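Notebook, November, Friday
Sleep current on the Akpan board, second attempt

The Akpan listing says the regulator draws "a few microamps" and that the board will run for months off one small cell. Yakubu believes it. I don't yet, so the board went on the bench this morning with the power LED still fitted, the way it ships.

First reading, sketch in deep sleep, fed through the battery connector: 1,339 microamps. That's a lot of few. Oluwatosin thought the meter was on the wrong range. It wasn't, and she got the same number on her own meter before lunch.

Took the LED off and it dropped to 900. So the LED matters, but it isn't the main thief. Whoever wrote the listing either measured the regulator alone with nothing hanging off it, or copied the number out of the chip's data sheet. I'd bet on the second.

Suspects, in the order I'd check them:

1. Battery divider. It sits straight across the cell with no switch. Aiman worked out its share from the resistor markings and says it's small. Want to see that on the meter before I cross it off.

2. Charger chip. Leaks backward when USB is unplugged? Octavian says the Lestby board with the same charger did this and that a diode cured it. He has no notes from that job, so I'm filing it as rumor.

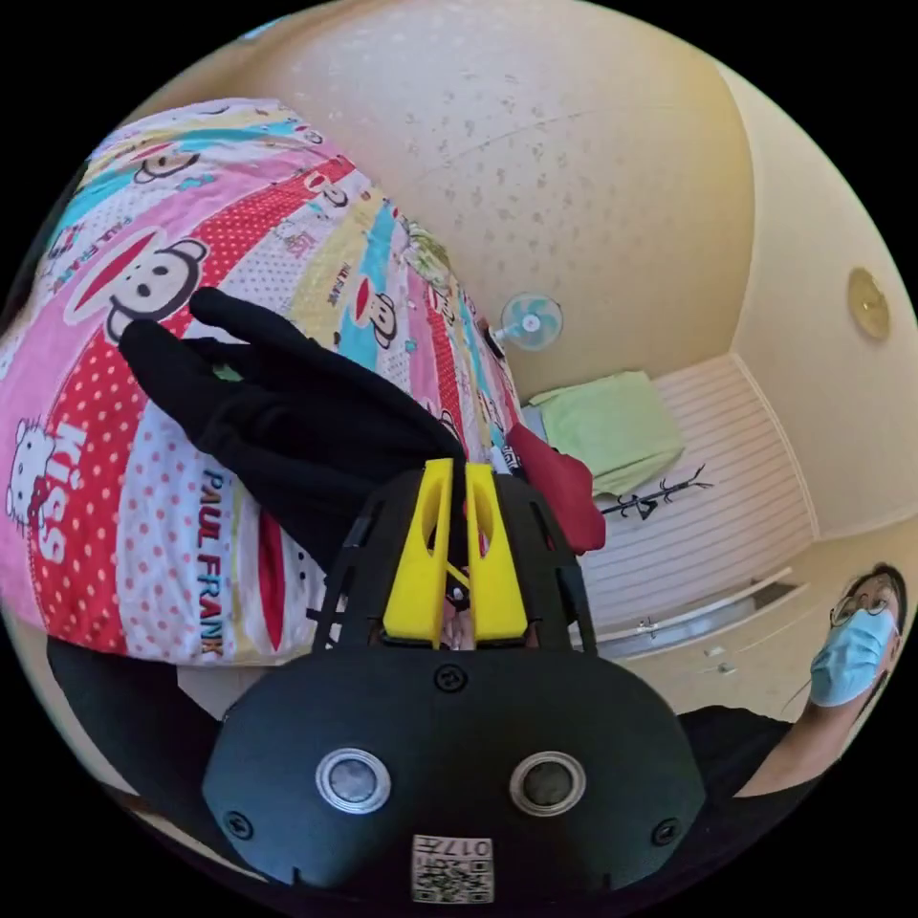
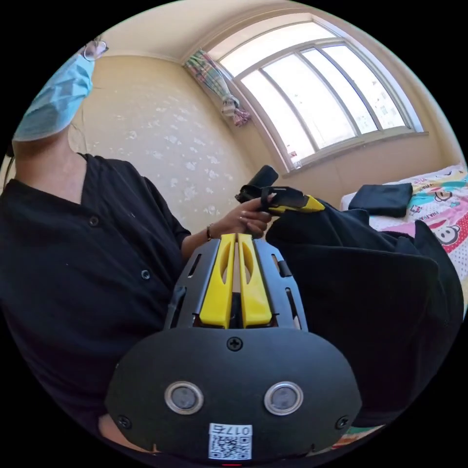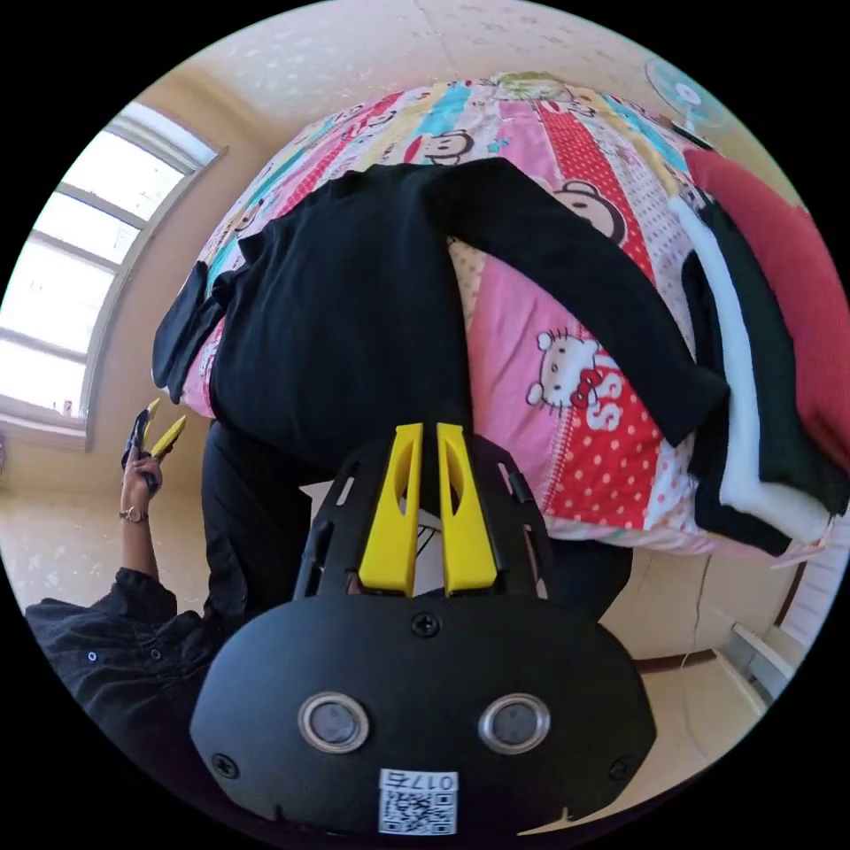

3. USB block in the processor. The sleep sketch came from the Drernport forum and I can't find the line that shuts USB down. If that's the culprit then the board is off the hook and I've wasted a morning being rude about it.

4:40 pm. Added the USB shutdown before sleep. Now 80 microamps, LED still off. Much better – and still not "a few." Yakubu is calling this a win. I'm calling it a different number.

Not convinced the meter's burden voltage isn't fooling us at this level either. Adebayo has a proper current amplifier and says I can borrow it if it comes back with its leads this time.

To do: lift one leg of the divider, repeat. Then the charger. Run a second board from the same bag, as one sample proves nothing. Don't order the Drustusside batch until both are done, whatever Yakubu says about the price going up.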